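Hullent, Kellville
Thread

1/ We are often asked whether a machine can yet do the small chores of a home or a shop floor. Over the next few posts we set out our present view, which is more cautious than most of the films in circulation would suggest.
127 shares · 8 comments

2/ Our Tapia programme began in September with the least glamorous work we could find: putting things back where they belong. Tape into a tray, lids onto tubs, cloths onto a shelf. A person does this while talking to someone else.

3/ Tape is a useful test. It has a hole through the middle, it rolls if put down carelessly, and it turns up in most kitchen drawers and on most packing benches. The tray sets the target, and a roll of yellow tape already in it leaves less room for the next.

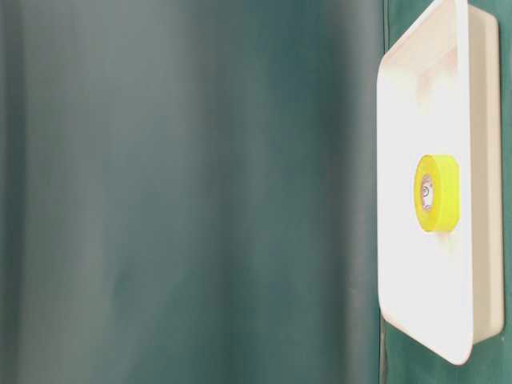 Prernard: With respect, a Saturday lad on our packing bench would clear a drawer of this in the time your machine takes to choose a roll. When does it become worth the floor space?
7 replies

4/ The question from Prernard is a reasonable one. On speed alone, the answer is that it is not worth the floor space today. We would not advise any shop to buy a machine for tidying at its present pace, and we have said so to those who have asked.

5/ Speed is also the figure most likely to improve without much help from us. We are more concerned with what happens on the bad attempts. A worker who drops a roll picks it up and carries on. A machine may carry on without the roll, and somebody has to notice.

6/ We have logged 2,388 attempts under Tapia to date, across all objects. Rigid items of a known size give us little trouble. Soft items remain poor, and anything in a bag is poorer still. We do not yet publish a single success rate, as it would mix tasks that have very little in common.

7/ On the matter of grip: a roll can be pinched from the outside or held from within the core. The second way keeps the outer face clear, which helps when the roll must go down beside another. It does ask for better aim at the start – a small error and the tip meets the side of the roll.

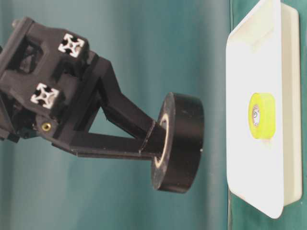

Black tape held by the core, yellow tape in the tray.

8/ For the home, our view is that general tidying is some years away. Single chores in a fixed spot are nearer. For the shop floor, sorting known goods into known trays is a fair prospect, provided that a member of staff is close by and the layout is left alone between shifts.

9/ Shops in Kellville with a dull and repetitive job they would like us to consider are welcome to reply below. Please state the objects involved, their usual sizes and how often the layout changes. We read all replies, though we cannot visit every site.
Show more replies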